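Clanau Project, Label Adhesion Study
Workshop notebook, Vemport site
Entry dated 5 Jun 2020

Purpose of this entry

To record the second round of peel checks on bottle labels held in cold storage, and to set down the changes in procedure agreed after the first round. The first round is covered in the December entries and is not repeated except where the results differ.

The archive at Vitdale holds 3,000 sample bottles under the current retention schedule. The oldest group carries paper labels with a water-based adhesive. The newer group carries the Sayegh film label. Labels of both types have been reported as lifting at the corners when bottles are brought up to room temperature for inspection. A bottle that has lost its label has to be withdrawn from the archive, as its contents can no longer be traced with confidence.

Materials

Bottles are the standard straight-sided type with a screw cap. Glass and plastic were both included this time. The plastic bottles were left out in December for lack of stock, and this limited what could be said about the film label, which is used mostly on plastic.

316 bottles were labeled for this round. Paper and film labels were divided evenly between the two bottle types. Half of each group was wiped with alcohol before labeling and left to dry in open air. The other half was labeled as received. Each bottle was numbered on the base in pencil or marker so that it could be identified without its label.

Labels were applied by hand along the molded line and smoothed from the center outward with a soft roller. Any label applied at an angle was accepted as it was. Removing and reapplying it would have weakened the adhesive and given a misleading result.

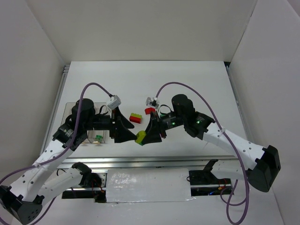 Procedure

1. Labeled bottles stood at room temperature for 24 hours before going into the cold store. In December they went in on the same day.

2. Bottles were moved in closed crates with the lids taped. The crates were not opened during transfer.

3. On removal, each bottle stood upright on absorbent paper for 30 minutes. Condensation was left alone. Wiping the bottles in the first round is thought to have loosened some of the paper labels, and the figures from that round should be read with this in mind.

4. Each corner was then checked for lift with a thin plastic strip. A corner was recorded as lifted if the strip passed under it without force.

5. Peel was started at the upper left corner and drawn back slowly along the label. The result was entered as clean, partial or torn.

Observations

Film labels on wiped plastic held well. Corner lift was rare and was confined to bottles from one crate, which had been stacked against the evaporator side of the store. It is recommended that crate position be recorded from now on.

Film labels on unwiped plastic were uneven. Several came away clean in one motion and left no adhesive behind, which suggests mold release residue on the bottle surface. The supplier of the bottles should be asked whether a release agent is used.

Paper labels on glass gave the most consistent results of the round. The extra standing time appears to have made the difference. Most tore before the adhesive gave way, and for archive purposes this is the preferred outcome.

Paper labels on plastic remain unsatisfactory with or without wiping. No further testing of this pairing is planned.

Ink was legible on all film labels. On paper, the printed border bled slightly where water had collected along the lower edge, but the sample codes could still be read.
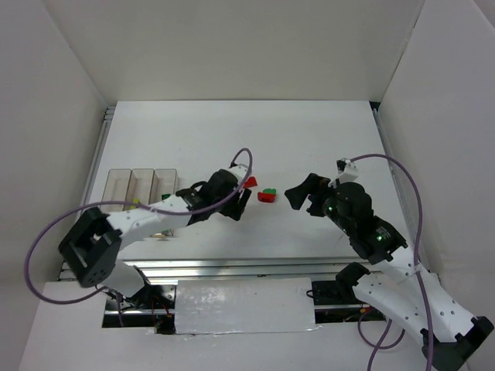 White work surface between side rails, with the three-compartment tray at left.

Actions

Amend the labeling sheet to require wiping of all plastic bottles and the longer standing period before cold storage.

Request a second roll of Sayegh film from a different batch.

Add a column for crate position to the Vitdale transfer form.

Hold the peeled labels in marked envelopes until the results have been reviewed. Envelopes are in the upper drawer of the records cabinet, filed by bottle number.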